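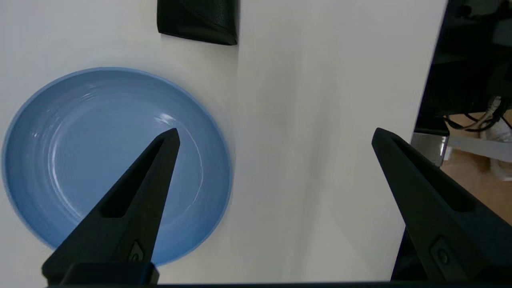 *Wrist camera, fingers open over the blue plate.*

**Ticket:** gripper stops short on plate pick, open day cell
**Raised by:** Meenakshi Iyengar
**Site:** Zerkow, demo room
**Priority:** high until the open day, normal after
**Status:** closed, one item carried over

**Problem as reported**

We are showing the table-clearing demo at the open day in October. The arm is meant to pick the light blue plate up by its rim, carry it to the rack and go back to its start position. In rehearsal this morning it went down to the plate, began to close and then stopped with "grip not confirmed". The arm stayed where it was and the program waited for someone to press Continue. The same program ran without trouble at Tokarz before the cell was moved.

Visitors come through in groups of 22. Each group gets one full run and one repeat, so a stop in the middle holds up the next group as well.

**Set-up**

- Gripper: two black fingers, the slotted pair, one small screw visible near the bottom of each
- Cell control: Gramach, same program as at Tokarz
- Table: white top, new to us, supplied by the venue
- Wrist camera used for finding the plate and for the picture on the visitors' screen

**Log**

**09:10** Restarted the controller and ran the pick from the start position. Same stop. Pressed Continue and the program went on to the lift with nothing held. Noted that Continue should not be offered to the person running the demo.

**09:25** Checked the finger screws with the hex key. Both tight. Moved the fingers from fully open to fully closed by hand control, no plate. They meet at the tips and the position reading returns to the same value each time.

**09:40** Ran the plate search on its own. It finds the plate and draws the circle in the right place on the screen. Moved the plate to the other side of the table and it was found there too. The search is fine, so left it alone.

**10:05** Asked Brivonance support whether the grip check had changed in the last update. Reply: no change to the check, but the closing timeout is now read from the cell settings and not from the program. Our program had its own value, which is now ignored.

**10:20** Opened the cell settings. Closing timeout is 200 ms, the default. At the slow speed we use near visitors the fingers can't finish closing in that time. Changed it to 450 ms, saved, restarted.

**10:35** Fingers now close fully. First run: closed above the rim, nothing held, "grip not confirmed" again. This time the message is correct.

**10:50** Measured the table. It is 3 mm lower than the one at Tokarz. The pick height is a fixed number in the program and was never taught again after the move. Jogged down to the rim, saved the new height, checked the clearance under the fingertips with a sheet of card. It slides through.

**11:15** Plate picked, carried and racked. Repeated at demo speed with the plate in the left, middle and right positions. All good.

**11:30** One stop with the plate close to the table edge on the cable side. The arm slows there because of the safety zone, and the wait before the lift runs out. This is a different message ("move not complete") and has nothing to do with the gripper. Not fixing it today. Plate stays away from that edge.

**11:45** Ran the whole demo end to end with someone reading the visitor talk over it. The talk is 45 seconds longer than the robot part. Agreed that the speaker starts talking before Start is pressed.

**Cause**

Two separate faults giving the same message. The closing timeout had gone back to the default after the update, and the pick height was still set for the old table.

**Changes made**

1. Closing timeout in cell settings: 200 ms to 450 ms.
2. Pick height taught again on the Zerkow table.
3. Continue button hidden on the operator screen. Only Stop and Return to Start are shown.
4. Old timeout line removed from the program so it doesn't mislead anyone.

**For whoever is running the cell on the open day**

- Press Return to Start before each group comes in.
- Put the plate down flat and keep it away from the cable side of the table.
- Don't lean on the table while the arm is going down. The height is tight.
- If it stops, press Stop, take the plate off, then Return to Start. Don't try to free the plate with the fingers closed on it.
- Visitors stay behind the line, including the ones who would like to hand the robot a plate themselves. We had this at Tokarz.

**Carried over**

"Move not complete" near the table edge. Moved to its own ticket, to be looked at once the cell is back at Tokarz. The pick height will need teaching again there, and I have added that to the moving checklist.

**Closing note, 14:20**

Left the demo repeating over lunch with Meenakshi resetting the plate between runs. No stops. Settings backed up to the cell drive under "Zerkow open day". Closing.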